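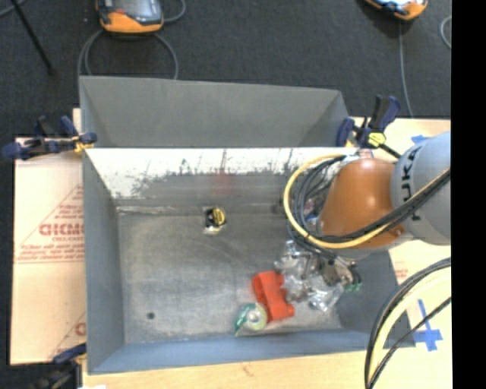
Minutes of the meeting of the Reltville Community Garden, held on Oct 9, 2025 in the side room of the library. Phyllis Pearce was in the chair and I wrote the minutes. The first point was the compost. Several members have asked if we should buy plastic containers or metal ones, and there were strong opinions on both sides. The members who prefer plastic say that metal gets scratched very fast, and it is true that a gray metal bin shows its scuffs and pale marks on the floor and on the walls. The other side answered that scratches do not hurt the compost. We did not vote, because the prices from Cloda have not arrived yet. Phyllis will write to them again.

**Minutes of the June meeting**

They were read and accepted with one correction. In the part about the fence it was written "north side", but it must be "east side". I have changed it in the book.

**1. Water**

The water bill for the summer was higher than we expected. The dry weeks explain a part of it, but there was also a tap near the lower plots which did not close well. It has been repaired by Trummer, and they came on the same day when we called, for which the meeting wished to thank them.

A long discussion followed about hoses. Some members leave the hose running on their plot while they do other work. It was proposed that every person must stay next to the hose while the water is on. One member found this too strict, as she has a bad knee and likes to sit on the bench. It was then agreed to say "must stay in the garden" instead of "next to the hose".

Agreed: the new rule goes on the notice board and starts immediately.

**2. Money**

We have 4,000 dollars in the account after all the summer bills are paid. From this amount, 300 dollars is kept for the seed order, as we decided in spring. Phyllis reminded everybody that the yearly fee can be paid in two parts, but the second part should not be forgotten. Those who still owe it will receive a friendly letter.

The question was asked if we may use a part of the money for a small greenhouse. Phyllis said that she is not against it, but she would like to see a drawing and a price before we talk more about it. The point stays open.

**3. The waiting list**

There are now 16 names on the waiting list. Two plots will become free at the end of the season, the one in the corner by the gate and the long narrow one behind the shed. The first names on the list will be offered them in the usual order.

It was suggested to divide the long plot in halves, so that one more family can begin. Against this it was said that the path between the halves would take too much soil, and the half near the hedge would get almost no sun. We voted by raising hands and the plot stays in one piece.

**4. Shed and tools**

The lock of the shed is difficult to open when the weather is wet. Please do not use force on the key. A little oil was put in, and if it does not help we will change the lock before winter.

The good spade with the long handle is missing again. If somebody has taken it home by mistake, it can be put back behind the door without any explanation. The wheelbarrow needs a new tire, and Phyllis knows which size.

**5. Leaves**

Graris, the firm which cleans the park next to us, has offered to bring us their leaves for free. Most members were happy with this, as we never have enough dry material for the compost. There was a worry about litter between the leaves. We will accept one load as a test and put it on the empty ground beside the gate, where it can be checked before it is used. Please leave the gate free for their truck and do not park your bicycles there.

**6. Other points**

- The apple tree will be cut in winter and not now. Two members would like to learn how it is done and may come to watch.
- Dogs are welcome only on a leash. This is not new.
- The soup evening was pleasant and should be repeated. It was asked that the list for bringing bread hangs earlier, so we do not have so much cake and no bread.
- The key with the green ribbon must go back to Phyllis.

The date of the next meeting will be put on the notice board when the library has confirmed the room. The meeting was closed at 9 in the evening.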